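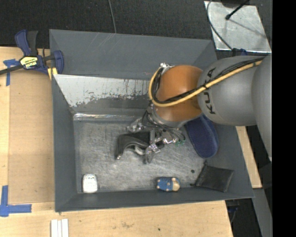
Ferry from Plovport to Jalleck with a bicycle, which deck?

marsh_heron
Posts: 41

Hello all. In July I will take the ferry from Plovport to Jalleck with my bicycle and two panniers. The company page says "bicycles travel on the lower deck", but a colleague told me that she walked on with hers by the passenger ramp and put it in the hall near the toilets. I would like to know what is correct before I buy the ticket. English is not my first language, so maybe I read the page wrongly.

tollgate7
You read it well. Lower deck, with the cars. You wait in lane 7 and they send the bikes in first, or last, it depends on the man with the radio. Bring your own strap. The ropes on board are full of oil and your handlebar tape will look terrible.

Oskalin
I do not agree with the lower deck. On the morning boat they always let me use the passenger ramp. I have done this many times and nobody stopped me. It is much nicer, you can see your bicycle from the cafe.

tollgate7
The morning boat in winter, yes. In summer the hall is full of baby strollers and they will send you back down the ramp. I have seen people miss the boat like this.

Oskalin
I travel in summer also.

marsh_heron
Thank you both. So it depends on the crew? I would prefer to follow the rule, even if it is less comfortable. How early must I be in the lane?

pebble_and_pine
We were there last summer with a tandem. The ticket said 40 minutes before departure, and we needed it, because the ticket office is 900 meters from the lanes and the road between them is cobblestones. Please do not ride it with loaded panniers. I broke a spoke there and had to look for a repair shop in Jalleck, where the only one closes for a long lunch.

tollgate7
There is a new path behind the fish hall now. Smooth asphalt. It is a little longer but you keep your spokes.

pebble_and_pine
This I did not know! Was it open last summer? We saw only a fence.

tollgate7
It opened in the autumn, I think.

Lu_valley_rider
A different question for marsh_heron: why not go around by Lu? With the Tranport bus you can take a bicycle for 13 on the rear rack, and from Lu to Jalleck it is a quiet road along the river. It takes the whole day but you don't wait in any lane and you don't smell diesel.

Oskalin
The bus rack has only space for a few bicycles and you cannot reserve. I waited two hours in Lu in the rain for the next one. Never again.

Lu_valley_rider
You can reserve by telephone, but not on the website. They must have your name before 4 pm on the day before. I agree that it is badly explained.

marsh_heron
The river road sounds beautiful. Is it hilly? I am not a strong rider, and my bicycle with luggage is around 30 kilos.

Lu_valley_rider
One hill, after the second bridge. I walk it, I am not ashamed. After this it is flat until the harbor. There is water at the cemetery gate but no shop, so buy bread in Lu.

tollgate7
The hill is longer than he says.

Lu_valley_rider
It is long, but it is not steep. We have had this discussion before.

marsh_heron
I think I will go by ferry, lower deck, and come back by the river and the bus. Then I can tell you who is right about the hill. One more thing, can I leave the panniers on the bicycle during the crossing?

pebble_and_pine
We left ours and took only the handlebar bag. You cannot go down to the car deck until they make the announcement, so take your sweater and your food with you.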